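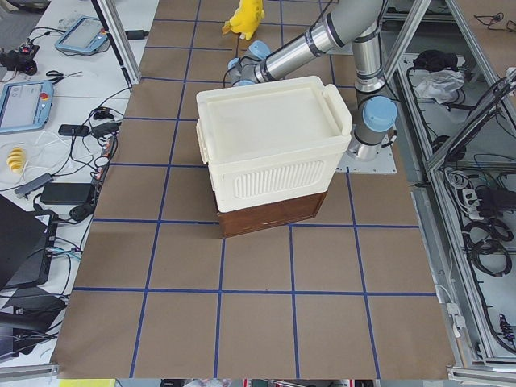 How does a robot arm know where to put its hand?

It keeps track of the angle of every joint. A sensor inside each joint measures how far that joint has turned. The computer knows the length of each part of the arm, so it can use those lengths and angles to work out where the end of the arm is.

By Unathi Sithole
Monday, February 10, 2025
Reading time: 4 minutes

The Horrocks workshop held its open day for grade school classes last week. The class from Plelwood had 24 students, and each one got a turn at the rail beside the robot table. These notes cover what was shown and how it works.

The arm and its joints

A robot arm is a chain of stiff parts called links. The places where two links meet are called joints. Your own arm works in a similar way. The upper arm and the forearm are links, and the elbow is a joint.

The silver arm on the table has light-blue caps at its joints. Behind a joint cap on an arm of this type there is a motor, which turns the joint, and a sensor, which measures the turn. The bottom of the arm is fixed to a gray metal plate, and the plate is bolted to the table. If the base could slide, every position the computer worked out would be wrong by the amount of the slide.

At the other end is the gripper. The gripper is the hand of the robot. The part just before it is called the wrist, and it tilts and turns the gripper so that it meets an object from the right direction.

The tape grid

Brown paper covers the table, and blue tape divides the paper into squares. The grid is for the people. Chanida Bunnag, who ran the demonstration, used it to set the storage bin in a different place before each trial. She called out a square, put the bin there, and wrote the square down on a sheet. With a grid, the same test can be set up again on another day.

The task that morning was to deal with the lid of the bin. The bin is cream-white plastic with a flat lid, and it sat on a dark brown wooden box, so the lid was higher than the tabletop. Height matters to a robot. A person sees that a lid is high up and reaches higher without thinking about it. The arm needs a number for the height, or a camera and a program that can work the number out.

The group watched 18 trials. Trials are repeated many times, as one good result can be luck.

The tablet

A teach pendant is a tablet used to control a robot arm. The ones on the desk next to the table are light blue, with a gray screen and a red button at the corner. The red button is the emergency stop. When it is pressed, the arm stops moving. It is the first thing a new operator learns at Horrocks, and visitors are shown it before the arm is switched on.

The operator can also use a pendant to save positions. The arm is moved to a spot, the spot is saved, and the arm is moved to the next one. Played back in order, the saved spots make a path.

Questions from the class

Can it feel things? Some arms can sense a push. They measure the force at each joint and stop if it gets too large. This is not the same as feeling pain or touch in skin.

Does it get tired? No. Its parts do wear out, though, and they have to be checked.

How long does it take to learn to use one? The beginner course at Horrocks takes 30 hours. Jirayu Khunthong finished it in October and now sets up tests - he still keeps the course notes next to him when he works.

The next open day is for the Grarnura classes. Teachers should send the signed forms to Siriporn Luangrath before the visit.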